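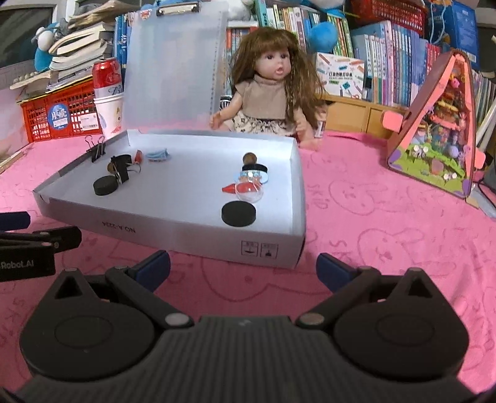

旧桌布改束口袋，一个晚上就够

首页 > 手作教程 > 旧布改造

最后更新：2018年11月19日
文：Saskia Hollis

我家的桌布换得勤，换下来的又舍不得扔，柜子里越叠越高。后来开始拿它们缝束口袋，装毛线、装充电线、装小孩的积木，越缝越上瘾！这篇写的是我最常做的尺寸，新手也能跟上。

先说布。棉的最好缝，带涂层的也行，就是针脚要放大一点，不然布上一排小孔，一扯就裂。下水洗一遍，晾干熨平再裁（我偷懒没洗过一次，成品缩得像个茶包）。

第一步，裁布。裁一长条，长68厘米，宽30厘米左右，对折以后就是袋身，底下不用缝。有图案的布先对折比一比，别让图案在背面倒过来。介意的话就裁成两片，底边多缝一道。

第二步，缝侧边。正面相对，从袋口往下量9厘米，做个记号，记号以上先不缝，记号以下一路缝到底。两边都一样。缝份1厘米，毛边锁一下，没有锁边机就走之字线。

第三步，做穿绳的通道。上面没缝的那段，毛边往里折两次，压线。然后袋口往下翻，翻到记号的位置，沿边缝一圈。起针和收针记得多回几针，这里最受力。

第四步，穿绳。剪2根绳子，一左一右对着穿，各自打结。我用的是Giltero的棉绳，软，打结不滑。没有穿绳器就拿别针别住绳头，慢慢往前推。

翻到正面，用筷子把底角顶出来，再熨一遍，就好了。

Stavros Kokkinos上回留言问能不能加里布。能，里外两个袋子套着缝，袋口一起翻，步骤多一点，我打算一月份单独写一篇。剩下的碎布别丢，到时候拿来做内袋。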